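Chala Hill Relay

The Chala Hill Relay is a team road running race held each October between the towns of Plusitz and Trukollow. The course is 37 kilometers long and is divided into five legs, run in order by five members of each team. The race is organized by the Chala Harriers, a running club based in Plusitz, and starts at 7:30 a.m.

Course

The first two legs follow the river road out of Plusitz and are mostly flat. The third leg, known as the Step, climbs from the valley floor to the Chala pass at 905 meters above sea level. It is the shortest leg and the only one run entirely uphill. The fourth leg descends on a narrow paved road with nine hairpin bends, and the fifth crosses farmland to the finish on the Trukollow athletics track, where runners complete one and a half laps.

Exchange zones are 20 meters long and are painted on the road surface. A team that makes its exchange outside the zone receives a time penalty of 2 minutes. Teams carry a wristband in place of a baton.

Entry and categories

Entry is limited to 300 teams. There are open, women's, mixed and masters categories. A mixed team must include at least two women and two men, and either may run any leg. Masters runners must be 40 or older on the day of the race. Substitutions are accepted until 6 p.m. on the Friday before the start, after which a team with fewer than five runners may take part but is not ranked.

Timing

Times were taken by hand at each exchange until the club adopted chip timing.

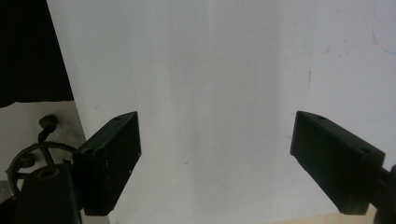
The chip is fixed to the wristband and read by mats at both ends of every zone. Leg times are measured from the exit mat of one zone to the exit mat of the next, so time spent in the exchange counts toward the incoming runner. Hand times remain in use as a backup at the pass.

Records

The women's record for the Step is held by Mekdes Sisay, who ran it for the Fleveletti team. The previous record belonged to Halima Khaemba. Hawi Endale and Pilar Zúñiga have each recorded the fastest women's time on the fifth leg in more than one edition. Leg records set before the finish was moved to the track are listed separately.

See also

Relay race
Hill running
Road running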